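**Pruvley Kleiderbox 400 – die Umzugskiste mit Stange**

Wer schon einmal Hemden in einem Müllsack durchs Treppenhaus getragen hat, kennt das Ergebnis. Die Kleiderbox von Pruvley kostet etwas mehr als ein Müllsack und lässt sich dafür stapeln. Die Metallstange nimmt auf, was hängen soll, der Boden alles, was in letzter Minute noch im Schrank gefunden wird. 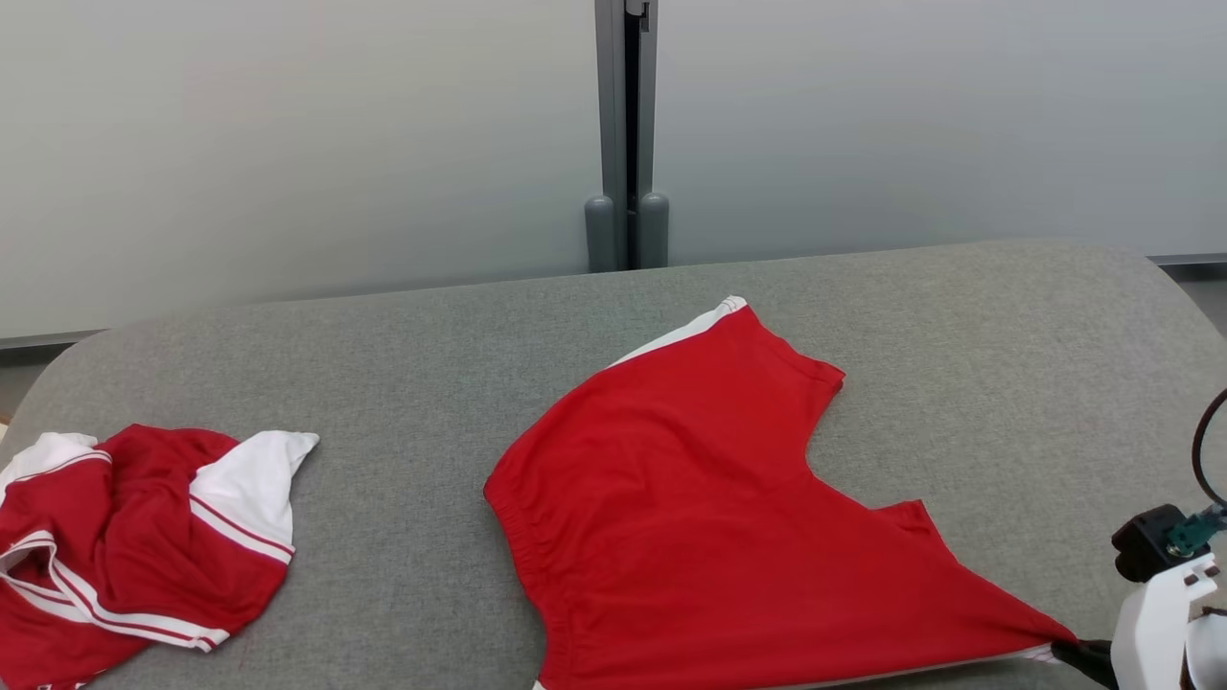

## Was hineinpasst

Eine Box fasst einige 8 Wintermäntel oder den Sommerbestand eines mäßig eitlen Menschen. Trikots, Hosen und T-Shirts kommen flach nach unten, Schuhe bitte in eine eigene Kiste. Sie danken es einem nicht, die Hemden schon.
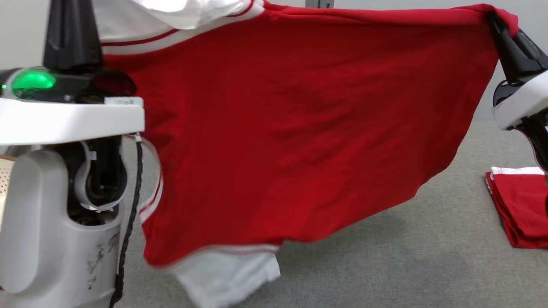
Die Stange wird oben eingehängt und rastet hörbar ein. Rastet sie nicht ein, sitzt sie verkehrt herum. Das passiert auch Profis, die geben es nur seltener zu.

## Ausführungen

- **Culley:** einwellig, für den Umzug ins Nachbarhaus
- **Gosselin:** zweiwellig, mit Griffmulden, für Altbau ohne Aufzug
- **Endimmont:** zweiwellig, mit Sichtfenster für alle, die ihre Kisten nie beschriften

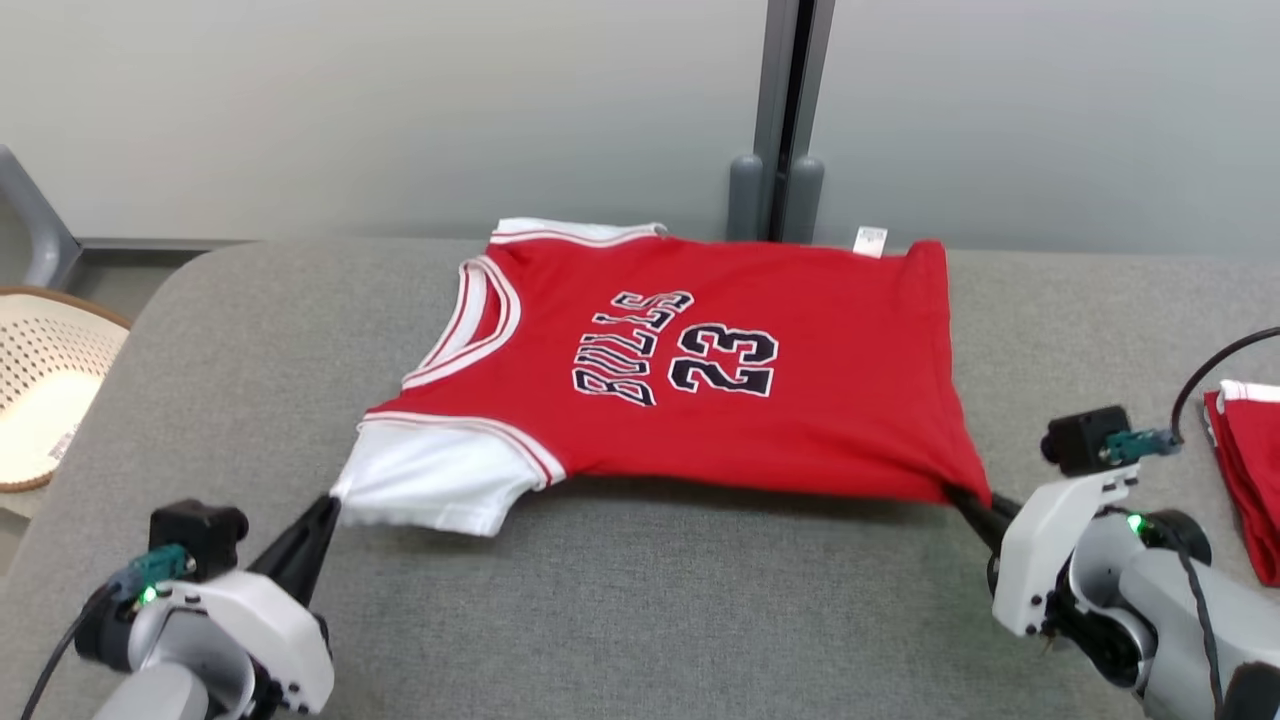

Alle drei werden flach geliefert, im Gebinde zu 3 Stück. Ab 400 Stück gilt der Speditionspreis, ab 1000 rufen Sie uns besser an. Klebeband liegt nicht bei, auch nicht auf freundliche Nachfrage. Unbenutzte Boxen nehmen wir bis Ende Januar zurück.
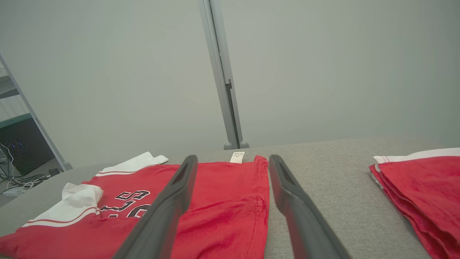

*Rotes Trikot mit weißem Besatz, teilweise gefaltet*

Stand der Angaben: Samstag, 14. November 2020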